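Istport Laundry Words

Istport Laundry Words is a plain text collection of the words people use for washing, drying, folding and putting away household linen. I've been building it since a November evening when two people at my table had four different names for the same dishcloth, and it has been a joy ever since!

What's in it

The current release has 2,000 entries, drawn from 283 short written answers. Most are single words or short phrases (tea towel, flannel, washrag, glass cloth), and 800 of them come with a full sentence showing how the speaker would use the word at home. I love the sentences best - "give it a snap before you hang it" tells you so much more than "snap" on its own.

Files

words.csv - one entry per line, tab separated in spite of the name (sorry, old scripts depend on it)
sentences.txt - sample sentences, matched by entry number
regions.txt - the 33 area labels, including Stetov and Burkov, which were one label before version 3
mughal.py - a small spelling matcher, named after the street where I wrote it

Columns in words.csv

id, word, meaning, area, decade_heard, note

An empty decade_heard means the person left it blank. Please don't read it as "recent."

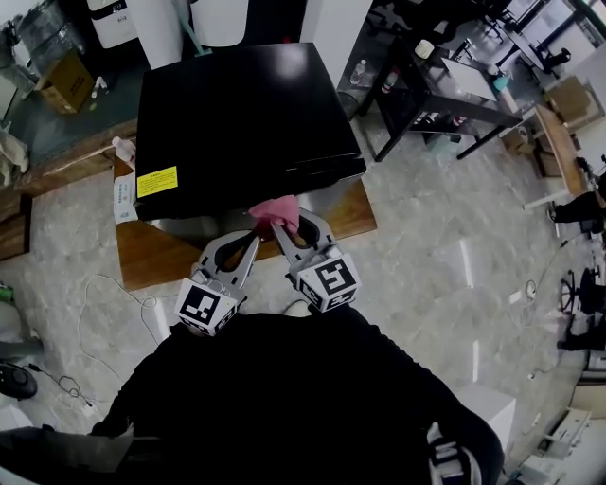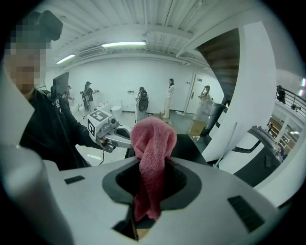
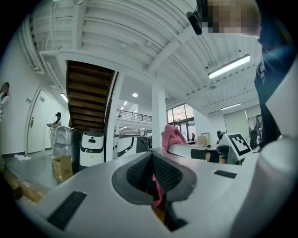 Kamala Bhat wrote in after trying version 3: "Lovely to find 'wringing day' in there, my grandmother's word exactly. But you have 'airing' down as drying outdoors only. In Burkov we aired things indoors, after they were already dry, and it was a separate job. Could the entry be split?"

It could, and it has been. Airing now has two lines with separate ids, and the old id points to the outdoor meaning so nothing breaks.

Known gaps

Words for ironing are thin. Starch words are thinner still. The Istport answers lean heavily toward older speakers, so don't use the counts to say how common a word is today. Spelling follows whatever the person wrote, which gives us three versions of "scrunch" and a wonderful "skwidge."

Adding words

Send the word, what it means to you, and where you heard it. A sentence is very welcome! Leave out family names. New entries go in with the next release, and changes to old ones are listed in changes.txt.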